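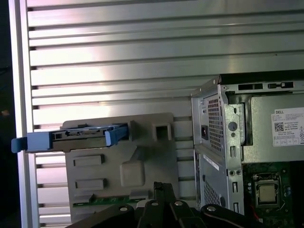
Flidia is a consumer electronics brand known for its line of modular home hubs, small boxes that combine a wireless router, a media player and a charging dock in one stackable unit. The range is sold mainly in Australia and New Zealand and has a devoted following among people who like to open up their gadgets and rearrange them. Mounting parts are a big piece of the appeal. A hub can sit on a shelf or go on a wall or rack, and owners share designs for brackets of every shape, from a simple bent strip to moulded grey plastic ones with recessed slots, a raised boss with softened edges and a square cutout near one corner. 

Background

The brand began as a side project of Dekker, a maker of power supplies and cable boxes based in Tustport. Dekker had spent years producing plain black parts for other companies and wanted something with its own name on the lid. The first Flidia hub was shown at a trade night in Tustport one April and drew a surprisingly big crowd for a product with no screen and only one button. Early units ran warm and had a fan that could be heard across a lounge room, but the idea of snapping pieces together like building blocks won people over straight away.

Design

Every Flidia product is built around the same base, called the tray. The tray supplies power and a data connection to whatever is clipped on top of it, and up to 5 modules can be stacked before a second tray is needed. Modules lock with a quarter turn and can be swapped while the hub is running, a wonderful bit of engineering that still feels like a party trick the tenth time you do it.

The standard modules are the router, the media player, the storage drive and the charging top. The charging top always goes last, as it has no connector on its upper face. Colours have changed over the years (the short-lived mustard version is now much sought after) but the connector has stayed the same, so a module from the first generation will still click into a current tray. Not many electronics ranges can claim that!

Kulau

Kulau is the operating software used on all Flidia hubs. It started life as a basic settings page and grew into a full home screen that can be opened from a phone, television or laptop. Its best-loved feature is the house map, a simple drawing of the home in which each room can be given its own wireless rules, music and bedtime. A major revision was released on Jul 19, 2024 and brought offline mode, faster start-up and a long-requested dark colour scheme. It also removed the animated fish from the loading screen, which many owners still miss. They can be switched back on in the accessibility menu under "motion".

Owner community

An active online forum grew up around the first hub and now holds some 700 home-made module and bracket designs, most of them free to download. Popular projects include a weather display, a turntable input and a very handsome retro radio front. Dekker publishes the measurements of the tray and connector for anyone to use, and two forum designs later became official modules.

Reception

Reviewers have generally praised the hubs for their build quality and for how easy they are to repair. Criticism has centred on the price of the storage drive and the length of the power cord. The longer cord is sold separately.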